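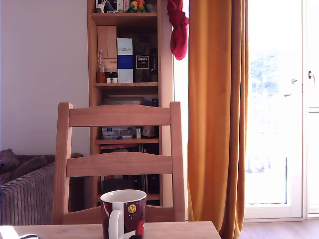
Malachy Coughlan has been teaching robot arms to pick up mugs for longer than he cares to admit, and he talks about it the way other people talk about their gardens. His latest study, done with Vinh Âu at Hondthorpe, asks what happens when an arm has to learn in an ordinary lived-in room, with sunshine and shelves and all the rest of it.

“We used to train against a plain grey backdrop,” he says, pouring me a second cup of tea. “Lovely results! Then you take the arm into a home and it goes to pieces – it had learned the backdrop as much as the mug.”

The new method is simple enough to explain over a biscuit. A person guides the arm through each grasp by hand, 100 times in all, and the starting position is shifted a little every time. Arms trained this way managed around 55 per cent of grasps in rooms they had never met before. “Which doesn't sound like much,” Coughlan admits, “but the old lot managed 8.”
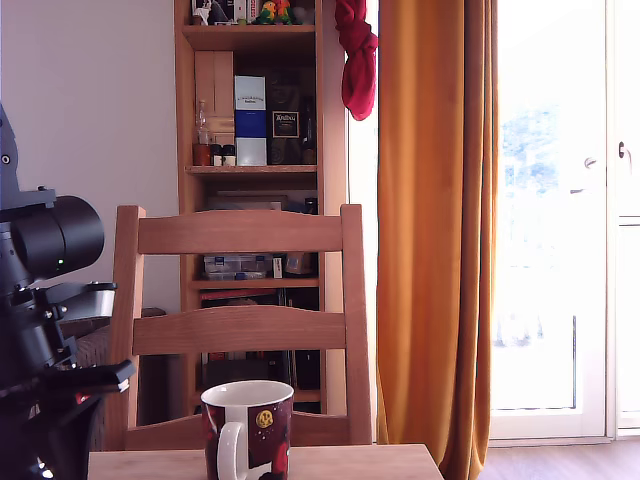

What comes next

Âu would like to try glass doors and low winter sun on purpose. “Bright light is still our worst enemy,” she tells me. They start again in November, with 2 arms working side by side.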